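4.3 Placing footwear on the rack

Complete Section 4.2 (tightening the posts) before loading either shelf. The Tillora two-tier rack may be used on carpet or hard floor.

1. Set the rack with the raised back panel of the upper shelf toward the wall.
2. Press down on each corner in turn. If the rack rocks, loosen the post bolts a half turn, level the shelves and retighten.
3. Sort footwear into pairs. Wipe the soles and let them dry.
4. Load the lower shelf first, heaviest pairs at the ends.
5. Place slides and other light footwear on the upper shelf.

Two-tier rack with slides on both shelves, first picture: 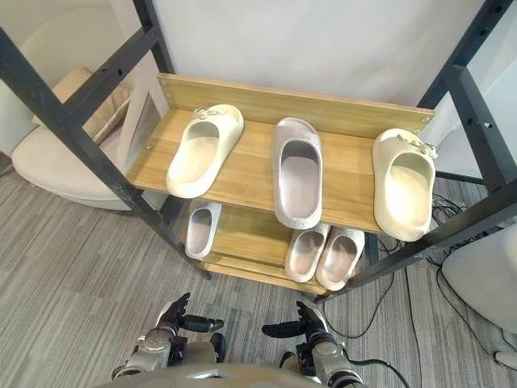
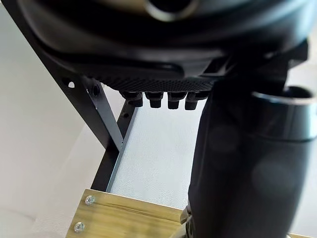
6. Check that no strap or heel projects past the shelf ends.

NOTE: Shelf height can be changed using the holes in the posts. Use the same hole on all four posts.

CAUTION: Do not stand on the shelves or lift the rack by the back panel. Unload both shelves before moving it.

Replacement screws are supplied in bags of 9 (part 318). For a replacement back panel, order part 883 from Bravimik.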